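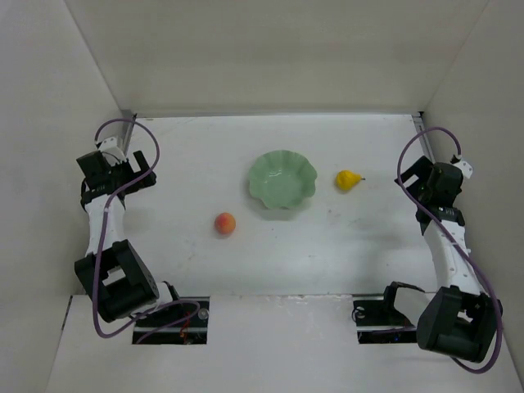

White panels over a white work surface, with a gray aluminum strip up each back corner.

White Wall Panels: Frequently Asked Questions

Omar Twal and Suha Sayegh answer the mail we get on panels for laundry rooms, garages, home workshops and the occasional shower. We don't sell panels. We last went through these answers in September.

Are wall panels really cheaper than tile?

Sometimes. The comparison in the brochures is nearly always between panels you put up yourself and tile somebody else puts up for you, and that tells you what labor costs. Price both jobs the same way. On our laundry room in Markomcombe, the panels came to $372 before trim, adhesive and sealant. The trim, adhesive and sealant came to another $162, and none of that was in the number on the store display. We would still have paid more for tile, but the gap was a lot smaller than we had been told to expect.

What does "waterproof" mean on the label?

Usually that the face of the panel won't let water through. Ask about the cut edges and the joints. If the core is wood-based, a raw edge can swell, and a panel can carry the word "waterproof" in large print while the installation sheet tells you to seal every edge before it goes near a sink. Read the sheet first. If the store can't find you one, we'd shop elsewhere.

Can I put panels straight over old tile?

The seller will say yes. We say maybe. Tap the tile all over and listen for hollow spots. If any of it is loose, your new panels will be hanging from loose tile. Grease and soap film are the other problem, and wiping the wall down with a damp rag won't remove either. And you lose depth, so outlets and faucet trim may need extenders.

Can I put them over damp drywall if I use a mildew-proof adhesive?

No. Find the leak. A panel over a damp wall keeps the damp out of sight, and we think that is half of why people want to do it. The adhesive may well resist mildew. The paper on your drywall doesn't.

Is Prellano worth the extra money?

Prellano is the one we get asked about most, probably because of the sample chips. We put it in Suha's garage and a plain panel from Mwaipopo on the opposite wall. After 2 winters we can't tell them apart from the doorway. Up close, the Prellano has a slightly finer texture and seems to hold dust a little less. That is one garage and two walls, so take it for what it's worth. If you like the texture, buy it. The claim that it "brightens any room" is true of every white wall we have ever stood next to.

Will white panels turn yellow?

Some do. Sunlight, cigarette smoke and heat from a dryer vent are the usual suspects. A warranty against yellowing sounds good until you read how it is measured, and who does the measuring. Keep an offcut in a closed drawer. In a few years you can hold it against the wall and see for yourself, and if you do end up making a claim you will have something to show.

All whites match, don't they?

They don't. We have had panels from the same maker, same product name, ordered a month apart, that looked fine in the store and wrong on the wall. Buy everything at once and check the batch codes on the wrapping. Trim is worse. Trim is often made by a different company, and "white" on the packet is a family name. If you can't get a match, go for an obvious difference, such as a gray metal strip, and let it look like a decision.

Do I need corner trim at all?

If the walls are square and your cuts are clean, a neat bead of sealant may be enough on an inside corner. Few walls are square. Metal strips hide a bad cut better than plastic ones and take knocks better, though they cost more and need a decent hacksaw blade. Outside corners always need something. We won't budge on that one.

How much gap should I leave?

Whatever the sheet for your panel says, at the top, the bottom and the joints. Panels move with temperature, some types more than others. Installers on video love a tight joint because it looks good on the day. Omar did his first wall that way, and by summer it had a bulge you could lean a broom on.

How long should the job take?

The Mwaipopo leaflet says an afternoon. A small laundry room took the two of us 3 days, and one of those went on taking the old wall back to something flat. We aren't fast, but we aren't hopeless either. Plan for the wall prep to eat more of your time than the panels do.

Can I hang shelves on a paneled wall?

Yes, into the studs behind. Don't trust the panel to carry anything heavier than a calendar. Mark the studs on the floor and ceiling before you cover them up - we forgot, and had to go hunting with a magnet. Drill the hole in the panel a little oversize so it can still move, then seal around the screw if the wall gets wet.

What should I clean them with?

Warm water and dish soap. People write in about Ollby cleaner, sold as a "panel restorer." We tried it on one half of a scuffed panel and used dish soap on the other. Both halves came clean. The Ollby side was shinier for a while and then it wasn't. Stay away from scouring powder and rough pads, which leave fine scratches that hold dirt, and go easy with bleach near metal trim.

Do they make a room easier to heat?

Ordinary thin panels don't do much at all. If the product has a foam backing there should be an R-value printed somewhere. When there's no number, treat the word "insulating" as decoration.

Are they antibacterial?

Some are sold that way. In a home laundry room we can't see what you would get for the money that you wouldn't get by wiping the wall. We would want to see the test, what it was done on and for how long, before paying a cent more.

Will panels add value to my house?

We get this from people who have already been told yes by someone selling panels. A clean, dry utility room probably helps a buyer feel better about a place. Whether the walls are panel or paint, we doubt many of them ask.

What would you do differently?

Suha would have painted the garage. Omar would do the laundry room in panels again, with wider trim, and would order one spare sheet for the mistakes. Neither of us would buy the special cutting blade.

My question isn't on the list. Can I send it in?

Please do, through the contact form. Tell us what is behind the wall now and whether it gets wet, and include the product name off the wrapping if you have it. We can't tell you over email whether your wall is sound.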